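4.2 What changed for the staff at the tray table

The second site in our study was the staff canteen of Jarska, where a two-armed machine was given the table work between washing and serving. Before this, one person sorted the dishes, laid the trays and wiped the table, usually alone. We followed the work from May and spoke with 13 employees. Most of them did not speak first about speed. They spoke about where they have to stand now, and what they must leave ready for the machine.

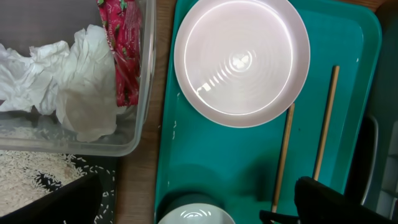
The preparation is a new task, and it has no name in the work plan. Morven Pringle, the shift leader, called it "setting out". It was not counted in the hours until we asked about it. In the interviews, three employees said that it is light work but that it comes at a bad moment, when the first guests are already waiting.
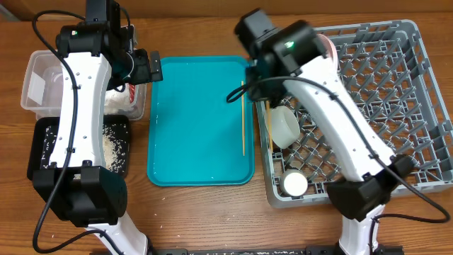
Responsibility for the shared table was less clear than the plan suggested. The plan gives the tray to the machine and the rest of the table to the person. In practice the borders are crossed all the time. In Figure 7, one chopstick is on the teal tray and another leans in the grey dish rack, and grains of rice are on the wood as well as on the black tray. The staff did not agree whose work such grains are. Older employees wiped them at once, and the younger ones preferred to wait until the arms were at rest.

Figure 7. The work table at Jarska, with both arms over it.

Karim Nassar, who has worked in the canteen for 18 years, told us that he lost the habit of doing two things together. "Before, I laid the plate and I looked at the rice in the same time. Now I look at the arm." We heard similar remarks at Allton, but there the staff could turn away from the machine more easily.
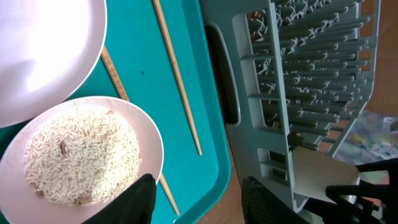

4.3 Judging when a tray is ready

A second change concerns judgement. Under the old routine, the person who laid the tray also decided that it was good enough. Now the decision is made by a person who did not lay it, and who sees it only for a short moment. Some employees felt this as a loss, and others were glad to be asked for their eyes more than for their hands.

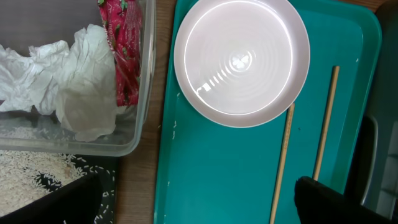

These decisions were also not written down anywhere, so new staff learned them by standing beside a colleague. At Nisbet the same knowledge was put on a card near the table, and the questions to the shift leader became fewer. We return to this card in Section 5.

Last updated: 10th March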